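Erkwood procura operadores para comparação de mãos robóticas

Lisboa, outubro de 2019
Regime: tempo parcial, presencial
Vagas: 2
Duração: 36 sessões por pessoa

O laboratório de manipulação da Erkwood vai passar o outono a comparar dois controladores para um par de braços com mãos de cinco dedos. Um chama-se Arurix e foi escrito cá em casa. O outro chama-se Lūse, veio de fora e tem um manual melhor do que o nosso. Precisamos de saber qual dos dois pega melhor nas coisas, e as pessoas que escreveram o Arurix foram delicadamente afastadas da votação.

O que vai fazer

Vai teleoperar os dois braços com luvas de captura, repetindo tarefas curtas em cima de uma mesa: agarrar, rodar, passar de uma mão para a outra, pousar no tabuleiro. Cada sessão dura 70 minutos, pausa incluída. No fim preenche uma ficha em que classifica o atraso sentido, a firmeza da preensão e a vontade de atirar as luvas pela janela (escala de um a cinco; as janelas do laboratório não abrem).

O conjunto de objetos inclui coisas macias, coisas escorregadias e um cubo de Rubik. Não pedimos que o resolva. Pedimos que o levante, o passe para a outra mão e o pouse sem o mandar para o chão, o que ocupa bem uma manhã.
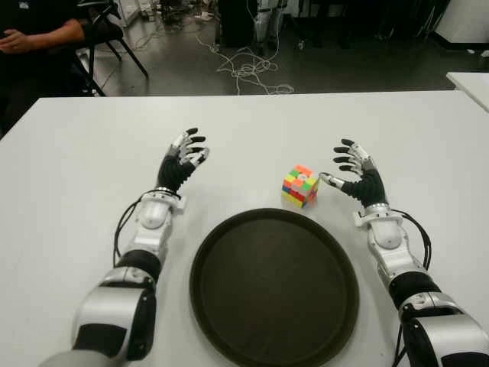
Posto de ensaio bimanual: as duas mãos, o cubo baralhado e o tabuleiro redondo.

A ordem dos controladores é sorteada e o operador não sabe qual está a usar. Há quem jure que adivinha ao fim de dois minutos. No ensaio piloto, a taxa de acerto dessas pessoas foi igual à de uma moeda.

O que procuramos

Paciência comprovada, de preferência com objetos inanimados. Mãos que caibam em luvas de tamanho S a L, porque as XL estão encomendadas desde a primavera. Português ou inglês suficiente para explicar por escrito o que correu mal, com mais pormenor do que "a mão fez aquilo outra vez".

Não é preciso formação em engenharia. Experiência em costura, relojoaria, instrumentos de corda ou montagem de móveis conta a favor. Experiência em videojogos também conta, embora menos do que os candidatos costumam supor.

Quem já trabalhou com o Arurix ou com o Lūse não pode participar nesta fase, mas pode escrever-nos na mesma: em novembro abrimos uma segunda ronda, dedicada às câmaras de pulso da Jurkby, e aí a experiência prévia é bem-vinda.

O que oferecemos

200 euros por cada bloco de quatro sessões, pagos no fim do bloco. Horário combinado com o operador, entre as nove e as dezoito. Café razoável. Uma cadeira ajustável, obtida depois de negociações que preferimos não recordar. O nome nos agradecimentos do relatório final, se assim o desejar; houve quem pedisse para ficar de fora depois de ver os vídeos.

As sessões são gravadas, incluindo o som. Os comentários dirigidos ao robô não são transcritos.

Como se candidatar

Envie meia página sobre si e a descrição de uma tarefa manual que lhe tenha corrido mal, com a sua opinião sobre a causa. Não são precisos currículo nem fotografia. Os candidatos selecionados fazem uma sessão de experiência, também paga, antes de assinarem seja o que for.

As candidaturas são lidas por Unnur Zoëga, responsável pelos ensaios. Dúvidas sobre pagamentos e horários devem ir para Octavio Espinoza, que responde depressa e em poucas palavras. Dúvidas sobre qual dos controladores é melhor ficam para o relatório.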